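3. Desarrollo del trabajo

Cuando Brynhildur Kvaran y yo elegimos el tema pensábamos que lo de la caja iba a ser la parte fácil. El proyecto Prurora va de guardar cosas pequeñas a la vista (botones, tornillos, clips, lo que cada uno tenga rodando por los cajones) y nos tocaba decidir qué recipiente usar. ¡Pues nos pasamos media asignatura con eso! Yo quería cartón, ella quería algo que se pudiera ver por dentro sin abrirlo, y al final ganó ella – con razón, todo hay que decirlo.

3.1 Por qué transparente

Hicimos una encuesta a 60 compañeros del instituto. Les pedíamos que buscaran una pieza concreta, primero en cajas opacas con etiqueta y luego en cajas transparentes sin etiqueta. Más de la mitad, 34 en la primera versión de la tabla y luego 30 más 2 dudosos cuando repasamos las hojas (véase el anexo), prefería las transparentes aunque no siempre tardara menos. A mí me sorprendió bastante, porque yo me fío mucho de las etiquetas. Rigoberto Apaza, nuestro tutor, nos dijo que preferir una cosa y tardar menos con ella son dos preguntas distintas y que las pusiéramos en apartados separados. Así lo hicimos.

3.2 La mesa

Este apartado parece una tontería pero nos dio guerra. Un plástico transparente encima de una mesa de madera casi se pierde: ves la veta, ves los reflejos y no sabes dónde acaba el borde. Con el tablero cubierto de blanco la cosa mejora mucho, aunque los reflejos siguen ahí. Probamos también con un mantel azul que trajo Brynhildur y quedaba precioso, pero las piezas oscuras se confundían con el fondo, así que lo descartamos enseguida.

Lo otro que aprendimos es a dejar sitio libre alrededor. En los primeros ensayos teníamos la mesa llena de bolsas, reglas y bocadillos (sí, bocadillos) y acabábamos moviendo la caja cada dos minutos. Desde entonces, una caja en la mesa y lo demás fuera.

La caja transparente sobre la superficie blanca:
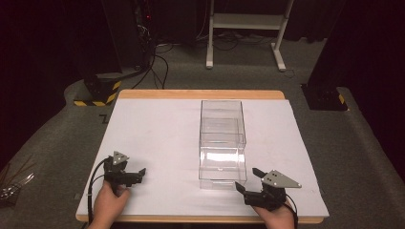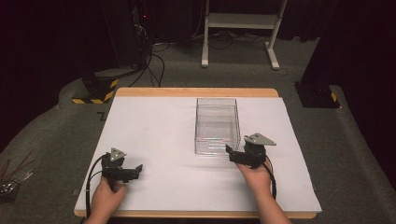 3.3 Lo que cambiaríamos

Si volviéramos a empezar haríamos la encuesta más corta, que la gente se cansaba en la tercera página. También compraríamos cajas de dos tamaños desde el principio – pedimos solo uno y las piezas largas no cabían tumbadas. En diciembre queremos repetir la prueba con los de primero, esta vez cronometrando todo desde la misma silla, y Brynhildur ya está preparando las hojas.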